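Posting this for the two-arm setup in our lab at Perkcombe. The task is basic: packaged household items on a wooden table, pick each one up, drop it in the gray basket. The policy was trained from teleop demos and takes three camera views, one head camera plus one on each wrist. It outputs chunks of 50 actions and we run all of them before asking for the next chunk.

Rigid things like boxes go fine. Soft things don't. With squeeze tubes, flat packets and wrapped packs, the arm goes to the right place, starts closing, opens again, closes again. Sometimes it does this until I hit stop. Other times it closes next to the item and carries nothing to the basket, then lets go of nothing as if all went well.

What I've tried:

- Lowered the gripper closing speed. No change.
- Added 100 more demos of tubes and packets only. Slightly better on packets, no better on tubes.
- Ran only the first half of each chunk. Less confident misses, more open-close dithering.

The gripper state in the observation is the commanded value from the last step. I mention it in case it matters. Camera views from the setup:

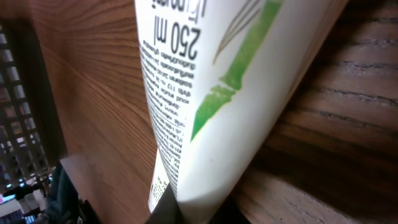
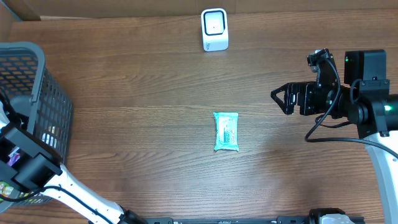
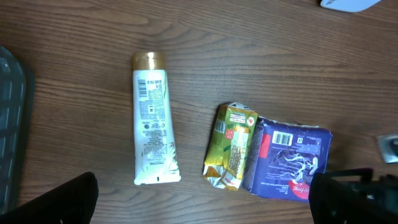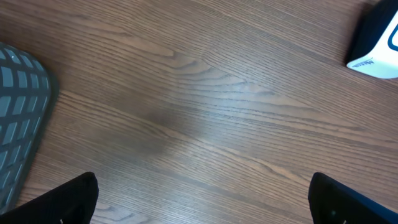 *First, third and fourth: wrist views. Second: head view.*

Is this a data problem or a control problem? I'd like to know before I spend another week recording demos.

Prapai Sombatkul

---

**Katalin Lengyel**

Some of both, but start with the gripper state. If you feed back the commanded value, the policy can't tell a full gripper from an empty one except by looking. With a rigid box the picture is usually clear enough. Look at your first view: the tube fills most of the middle of the image and there is one finger visible at the bottom. The fourth has both fingers and plain wood between them. Those are easy to tell apart. The hard cases are the ones in between, where a finger is near a tube and the view doesn't show if it's under it or beside it.

Change the observation to the measured finger position. A crimped tube end is thin, so the difference from fully closed may be small, but it will be there. If your driver reports motor current, add that too, low-pass filtered. We saw raw current make things worse at Drurnedon because the policy latched onto spikes at the start of each close.

You will need to retrain. If your logs kept the measured position you can rebuild the dataset without recording anything. Check this first - many recorders save it even when the training config ignores it.

The dithering with half chunks is a separate thing. Your demos probably contain pauses before the close, and the operator sits there with the gripper open while lining up. Each time you query again from a near-still pose, the model can pick "still waiting" or "close now". Two things help:

1. Trim the pauses. Drop frames where both arms and both grippers stay under a small motion threshold for more than 10 steps, but keep the ones right after a close so it learns to wait for the fingers to settle.
2. Blend overlapping chunks for the arm joints only. Don't average the gripper channel. Averaging open and closed gives you half open, and you end up with what you describe. Use the newest prediction with a bit of hysteresis.

Also plot the gripper command against the measured position for one failed episode. It takes 2 minutes and you'll see which of the two problems you have.

---

**ornby_tools**

had the same, turned out to be camera lag. one wrist cam was behind the other. check your timestamps

---

**Prapai Sombatkul**

Thanks both. The logs do have measured position, the config just wasn't reading it. Plotted one bad tube episode: the command flips between open and closed while the measured value never gets to either end, so that's the dithering. In a "carries nothing" episode the fingers are fully shut all the way to the basket and the policy had no way of knowing.

Timestamps look fine, the wrist cameras are within one frame of each other.

I'm rebuilding the dataset with measured position and trimmed pauses, same demos, nothing new recorded. Gripper channel is out of the averaging already and that alone stopped most of the flipping on packets. Tubes I'll report on after the retrain.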